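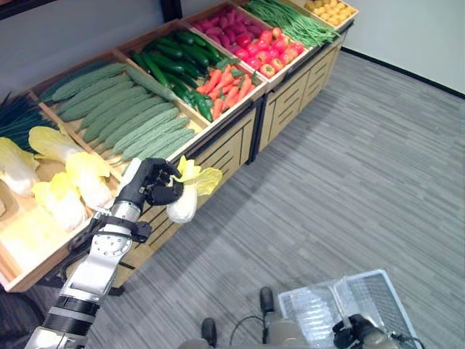
First item was the Grendis picking service, which Rirnov has offered us on trial for the Birhane store. Selamawit Kassa opened by saying she came in a doubter and has changed her mind on the produce side. The service covers the robot, the setup, a phone line for staff and a monthly visit. Members spent a good while on how it handles vegetables. Fuad Ambaye was most taken with the napa cabbage, held from over the top with the pale base hanging under the fingers and the leaves free out to one side, while the other hand keeps hold of the shopping basket. He said that is close to how he teaches new hires to pick one up, and he would like the same hold used for lettuce.

Present: Selamawit Kassa (chair), Kedir Belay, Letay Gashaw, Fuad Ambaye, Amerley Alhassan (minutes)

Date: Saturday, December 28, 2024

Minutes of the last meeting were accepted with one fix: the cooler repair was billed to the Gralura store, not Birhane.

1. Grendis service, continued

Kedir went over the offer. There are two plans. The basic plan covers vegetables and fruit sold loose. The wider plan adds boxed and bottled goods, and Kedir thinks we should leave it alone for now. Letay agreed and said the loose goods are where we lose the most time on phone orders anyway, so let's get that part going and enjoy it!

Fuad brought a list of 19 produce items he wants tried before we sign anything. Bitter melon, sweet potatoes and green beans are near the top. He is very keen on the beans — a customer order is usually a big handful, and he wants to see how the service deals with "a handful" as an amount. Kedir will ask Rirnov whether orders for beans and chili peppers have to go in by weight.

Amerley asked about bruising. Rirnov's paperwork says soft items can be set to a lighter grip, but it doesn't say who does the setting, us or them. Selamawit wants that in writing. Tomatoes stay on hand picking until we have an answer.

Letay asked about leafy items with loose outer leaves, and whether we trim before the bins are filled or after picking. Fuad said before, same as now. Left as is.

Cost was talked over at some length. The basic plan is fine for a trial but the price per store goes up after three months. Kedir thinks they will move on that if Gralura joins in April. Letay would rather see Birhane run well first. No vote on Gralura today.

Agreed: go ahead with the basic plan trial at Birhane. All in favor, and a good deal of excitement in the room about it. Amerley asked that the minutes show she is looking forward to the training day.

2. Staff training

Rirnov offers a half-day session for up to four people per store. Fuad and Letay will go from Birhane and will pick the other two from the morning crew. Fuad wants someone who does phone orders every day, so they can say right away when a pick isn't what a customer would choose.

3. Bin labels

Letay showed the new label cards. Larger print, same colors. Everyone liked them. The cucumber card has the old price and will be reprinted.

4. To do

Kedir — write to Rirnov on grip settings, orders by weight, and the price after three months
Fuad — send the produce list to everyone, with notes on which items he'd try first
Letay — names for training, new cucumber card
Selamawit — read the service terms again, mainly the part on canceling
Amerley — book the back office for the training session

Meeting closed at noon. Next meeting to be set once Rirnov replies.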